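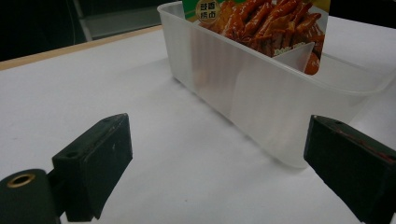

Mumonetti动物福利基金会
Lastdale退役马匹安置中心公开招聘公告
(驻场照护员、寄养回访专员、档案与行政助理)

发布日期:2025年3月7日

Mumonetti动物福利基金会(以下简称“基金会”)下设的Lastdale退役马匹安置中心(以下简称“中心”)因业务需要,现面向社会公开招聘工作人员。现将有关事项公告如下。

一、单位简介

基金会为非营利机构,长期从事大型家养动物的收容、安置与福利宣传工作。中心位于Olvera河谷北侧,主要接收从骑术学校、观光马队和农场退役的马、矮马及驴,为其提供过渡期饲养、蹄部护理、牙科检查和行为评估,并在评估合格后转入寄养家庭或合作牧场。

中心建有主厩舍一栋、隔离厩舍一栋、草料库两座、室内调教棚一处,另有轮牧草地十一块。自建档以来,中心累计登记马匹713匹,其中多数已完成安置,其余或在中心终养,或仍处于评估阶段。每匹马离开中心后,由寄养回访专员按约定周期上门查看,直至该马匹寄养协议终止。

Starnero分站为中心的冬季草场及高龄马终养点,与中心主场之间有班车往返。部分岗位需在两地轮换工作,具体安排见岗位说明。

二、招聘岗位及职责

本次招聘共设三类岗位,合计12人。各岗位人数由中心根据报名及面试情况在总额内调配。

(一)驻场照护员

工作地点:Lastdale主场,每季度轮换至Starnero分站一次,每次不超过三周。

主要职责:

1. 承担厩舍日常饲喂、饮水检查、清圈、垫料更换及草地放牧工作,按照饲喂卡执行配方,不得自行增减精料或添加剂。

2. 每日早晚各进行一次体况巡查,记录采食、排便、步态和精神状态。发现腹痛、跛行、呼吸异常、外伤等情形,应立即报告当班负责人,并在兽医到达前按规程处置。

3. 协助兽医、修蹄师完成保定、换药、驱虫、疫苗接种等操作。

4. 参与新到马匹的隔离观察。隔离期间,照护员须固定负责隔离厩舍,使用专用工具和工作服,不得与主厩舍人员交叉作业。

5. 维护围栏、水槽、门闩及简易设施,对松动铁丝、裸露钉头和有毒植物及时处理并登记。

6. 参加夜间值班。夜班每周不超过两次,次日安排休息。

任职条件:

1. 年满十八周岁,身体健康,能够适应户外及体力劳动。

2. 具有一年以上马匹、牛羊或其他大型动物饲养经验。畜牧、兽医、动物科学等相关专业毕业生可放宽经验要求。

3. 能够独立完成牵行、刷拭、清蹄和装卸笼头等基本操作。不要求具备骑乘能力。

4. 对干草、谷物粉尘或动物皮毛无严重过敏反应。

5. 愿意接受倒班、节假日轮值及异地轮换。

(二)寄养回访专员

工作地点:以Lastdale主场为基地,回访范围覆盖Olvera全境及周边村镇。

主要职责:

1. 受理寄养申请,核对申请人提交的场地、草料来源、兽医联络方式及家庭成员同意书。

2. 实地查看拟寄养场所,重点检查遮蔽设施、围栏高度与材质、水源、排水状况以及与道路的距离,并出具书面意见。

3. 在马匹交付后的第一个月内完成首次回访,此后按照协议周期进行例行回访。对高龄、带病或行为敏感的马匹,应适当缩短间隔。

4. 向寄养家庭提供饲养指导,包括换季换料、冬季饮水、夏季防蝇、体重控制以及同伴搭配等内容。

5. 对未能履行协议的寄养家庭,依照规定提出限期改善、暂停寄养或收回马匹的建议。专员本人无权单独作出收回决定。

6. 整理回访记录、照片及体况评分表,于回访结束后五个工作日内归档。

任职条件:

1. 大专及以上学历,动物科学、兽医、社会工作或农业推广类专业优先。

2. 具有两年以上相关工作经验,能够独立进行马匹体况评分,并识别蹄叶炎、牙齿磨损异常、慢性消瘦等常见问题的早期表现。

3. 持有效驾驶证,实际驾龄三年以上,能够驾驶拖挂马匹运输车者优先。

4. 具备良好的沟通与书面表达能力,能够在意见分歧的情况下保持克制和公正。

5. 本人及直系亲属不得为中心现有寄养协议的签约人。已签约者须在入职前向人事部门申报,由基金会决定是否变更协议或调整岗位。

(三)档案与行政助理

工作地点:Lastdale主场办公楼。

主要职责:

1. 建立并维护马匹个体档案,内容包括来源证明、芯片编号、外貌特征图、免疫及驱虫记录、修蹄记录、行为评估报告和寄养协议。

2. 承担来访登记、电话接听、物资入库及票据整理工作。

3. 协助编制月度报表,核对饲料、垫料、药品的领用与库存。

4. 配合组织开放日、寄养说明会及学校参观活动,负责报名登记和场地布置。

5. 完成中心交办的其他文书事务。

任职条件:

1. 大专及以上学历,专业不限,熟练使用常用办公软件和表格工具。

2. 工作细致,能够严格遵守档案保密规定。

3. 有档案管理、仓储管理或非营利机构工作经历者优先。

4. 能够接受每月一次的周末值班。

三、薪酬与福利

1. 基本工资按照基金会现行薪级执行,根据学历、工作年限及专业资格核定起薪,并在录用通知中列明。试用期为三个月,试用期内享受与正式员工相同的社会保险待遇。

2. 驻场照护员每月另发户外岗位津贴800元。在Starnero分站轮换期间,按在站天数另计轮换补助。

3. 寄养回访专员每月另发外勤津贴1,000元。因公使用私人车辆的,须事先获得批准,燃油及通行费用凭票据报销。

4. 中心为驻场照护员提供集体宿舍,双人间,配备公共厨房、洗衣房和烘干间。宿舍不收取房租,水电费用超出定额部分由住宿人员分摊。宿舍内不得饲养个人宠物。

5. 主场设员工食堂,工作日提供午餐。分站不设食堂,由中心统一配送食材。

6. 按照规定享受带薪年假、体检、工作服及安全鞋配发。安全鞋每年更换一次,因工作损坏的可提前申领。

7. 员工参加修蹄、马匹牙科护理、行为训练等经基金会认可的课程,可申请培训费用补助。获得全额补助者,结业后应在中心继续服务满一年。

四、报名方式

1. 报名材料。应聘人员须提交下列材料:

应聘登记表(可在中心接待处领取,或向人事部门索取电子版);
个人简历;
身份证明及学历证明复印件;
相关工作经历证明,或前任雇主出具的推荐信;
应聘寄养回访专员的,另附驾驶证复印件;
应聘驻场照护员的,另附近六个月内的体检报告。破伤风疫苗接种情况如有记录,应一并提供。

2. 递交方式。材料可邮寄或当面递交至Lastdale主场接待处,封面注明“应聘”字样及岗位名称。每人限报一个岗位。愿意服从调剂的,应在登记表相应栏目中注明。

3. 受理期限。本次报名自公告发布之日起受理,至岗位招满为止。材料不齐者,人事部门将通知补交一次,逾期未补视为放弃。

4. 中心不接受电话报名,也未委托任何中介机构代为招聘。招聘全过程不收取报名费、培训费、押金或其他任何费用。

五、选拔程序

(一)材料审核

人事部门对报名材料进行审核,并将结果以书面或电子邮件形式告知应聘人员。未通过审核者的材料由中心统一销毁,需要退还原件的,应在递交时说明。

(二)面试

面试由人事部门与业务部门共同进行,内容包括工作经历、动物福利基本知识、突发情况应对及岗位意愿。应聘寄养回访专员者,须就一份寄养场所资料当场撰写查看意见。应聘档案与行政助理者,须完成一份档案录入与核对测试。

(三)现场试工

驻场照护员及寄养回访专员须参加现场试工。驻场照护员试工两天,回访专员试工一天。试工期间由资深员工带班,应聘人员应穿着长裤和有硬质鞋头的工作鞋,头盔及手套由中心提供。试工按日发放补贴,中心为试工人员办理短期意外保险。

试工主要考察应聘人员接近和牵引马匹的方式、对饲喂卡的执行情况、与同事的配合以及安全意识。使用鞭打、惊吓、长时间断水断料等手段控制马匹的,立即终止试工,不予录用。

(四)背景核实

对拟录用人员,人事部门将向其前任雇主或推荐人核实工作经历。曾因虐待动物受到处罚者,不予录用。

(五)录用

录用通知由人事部门书面发出,注明岗位、薪级、报到时间及应携带的材料。首批录用人员计划于5月报到,报到后统一参加为期一周的入职培训。因个人原因需要推迟报到的,应在收到通知后提出书面申请,推迟时间一般不超过两周。

六、入职培训内容

入职培训由中心各业务组分别承担,分为课堂讲授与现场操作两部分。课堂部分包括基金会章程与工作纪律、马的消化生理与饲喂原则、常见传染病防控、劳动安全以及档案填写规范。现场部分包括厩舍动线、隔离区穿脱流程、草地轮换、消防器材使用和马匹紧急疏散演练。

培训结束后进行考核。未通过者可补考一次,补考仍未通过的,按照试用期管理规定处理。寄养回访专员在通过考核后,还须随资深专员完成至少四次上门回访,方可独立外勤。

七、工作纪律与利益回避

1. 员工不得以个人名义接受寄养家庭、捐赠人或供应商的现金、礼券及贵重物品。

2. 员工不得利用职务便利,为本人或亲友优先安排寄养马匹。

3. 未经批准,不得在个人社交账号发布马匹来源、原主人信息、医疗记录或尚在处理中的寄养争议。

4. 中心所有马匹均不得用于商业骑乘、繁殖或比赛。员工私自骑乘中心马匹的,视为严重违纪。

5. 安乐处置的决定由主治兽医提出书面意见,经中心负责人批准后方可执行。员工对决定有异议的,可向基金会提出复核,但不得擅自转移马匹。

八、其他说明

1. 同等条件下,Olvera本地居民及曾在中心参加志愿服务满一年者优先录用。

2. 未被录用但面试合格的人员,经本人同意可列入备选名册,名册保留至本年度结束。岗位出现空缺时,中心将按面试成绩依次联系。

3. 应聘人员提交的个人信息仅用于本次招聘,不向第三方提供。

4. 应聘人员应保证所提交材料真实有效。经查实弄虚作假的,取消应聘资格;已经录用的,依法解除劳动合同。

5. 从外地前来参加面试者,交通费用自理。参加现场试工者如需住宿,可提前向人事部门申请宿舍床位。

6. 主场内设有防疫通道,来访人员须按指引更换鞋套并消毒双手。近三日内接触过患病马匹者,请提前告知人事部门,另行安排面试时间。请勿携带犬只进入场区,也请勿自行投喂马匹。

7. 前往主场可乘坐Olvera至Lastdale的公共班车,在终点站下车后沿指示牌步行抵达。自驾人员请将车辆停放在接待处外侧停车场,运输车通道禁止占用。

8. 本公告由基金会人事部门负责解释。公告内容如有调整,以中心接待处公告栏张贴的最新版本为准。

Mumonetti动物福利基金会人事部
Lastdale退役马匹安置中心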